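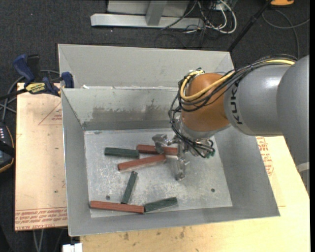 Brutby Makers' Hall, minutes of the January get-together

Present: Leonora Pascual (chair), Crisanto Dalisay, Efren Estrella, Erlinda Magbanua, Tegan Waaka (minutes)

Leonora opened at 6:40 p.m. and thanked everybody for coming out in the cold, and Erlinda for the cassava cake, which was mostly gone by item two. December's minutes were accepted once we'd fixed the spelling of Cassim.

Block bins. Efren spoke at some length (and with real feeling!) about the metal bins. The floor of the one with the red and green blocks is all scuffs and cloudy marks, and there's a dark stain smeared along the back wall. Crisanto likes it as it is and says a bin ought to look used. Efren would still like to try a good scrub with warm water and dish soap before we spend a cent, and we agreed he should have a go at the stain first and leave the scratches be. He'll also pick out the bit of white scrap up on the rim.

Block colors. Erlinda asked whether we want a third color. Lovely idea, plenty of chat, no decision. She'll bring paint samples next time.

Carpet. Leonora has a cleaning quote from Ninlow for $100 and everyone was in favor. The charcoal color stays, as it's kind to muddy boots.

Money. We have $3,958 in the account, of which $2,000 is set aside for the roof.

Closed at 8:15 p.m. Crisanto to bring the snacks in February.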